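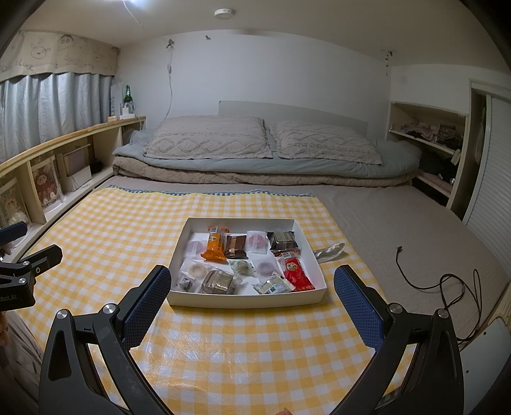
Vol. 49, No. 3

The Inheritance

Georges Rawashdeh inherited a lighthouse from an uncle he had met twice, and at neither meeting had the uncle mentioned a lighthouse. The letter came from a law office in Brarnia. It enclosed a key, a map and a bill for 700 in unpaid harbor fees.

"You could sell it," said his landlady, Danuta Czarnecka, who read his mail as a courtesy.

"Who buys a lighthouse?"

"Somebody who wants to be left alone. You'd be surprised. I think about it most days."

He went out on the morning boat. The island of Unen was mostly rock, with a little grass on the side that faced away from the weather. The lighthouse had 84 steps (it said so on a brass plate at the bottom, in the tone of a warning) and he sat down on a good many of them. At the top he found a lamp, a chair, and a man from the Droleo Marine Insurance Company eating a boiled egg.

"You're late," said the man.

"I didn't know I was expected."

"Your uncle said you'd be late. It's in the file." He wiped his fingers and opened a folder. "He insured the view. It's an unusual policy and I argued against it at the time. If anything is ever built between this window and the horizon, we owe the holder 3,000 a year for life."

Georges looked out of the window. There was the sea, gray and going about its business, and nothing else at all.

"And if nothing is built?"

"Then you owe us the premium."

It took Georges the whole boat ride home to see what his uncle had done with his money, and most of supper to explain it to Danuta. She let her soup go cold, a thing she did only for deaths and lawsuits.

"So you need something to be built," she said.

"In the middle of the ocean."

"How big?"

He put down his spoon. He had lived in her house for six years and had heard that voice only once before, the winter the gas company tried to charge her twice. The gas company had since moved to a different town.

"It doesn't say how big," he admitted.

She had a dish of wrapped cakes brought out from the sideboard before he finished the sentence, and she ate two of them while reading the policy from front to back. Then she read it again from back to front, because that was where, in her experience, they kept the good parts.

"Get your coat," said Danuta. "We're going to see my cousin Fakhoury about a raft."

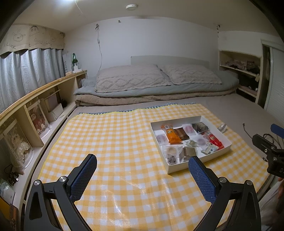
II. The Raft

Fakhoury did not build rafts. He built sheds, and he made this clear at the door, in his slippers, with a napkin still tucked in his collar.

"A shed that floats," said Danuta.

"For how long?"

"Until a man finishes his egg and looks up."

Fakhoury thought it over. He had never liked insurance companies, and he had a lot of leftover lumber. By October the thing was in the water, painted green, with a small window box that Georges considered excessive.

The man from Droleo climbed the steps, looked through the window for some time, and sat down in the chair.

"There's a geranium on it," he said.

"Yes," said Georges.

The man took out a pen, sighed, and asked him how he spelled Rawashdeh.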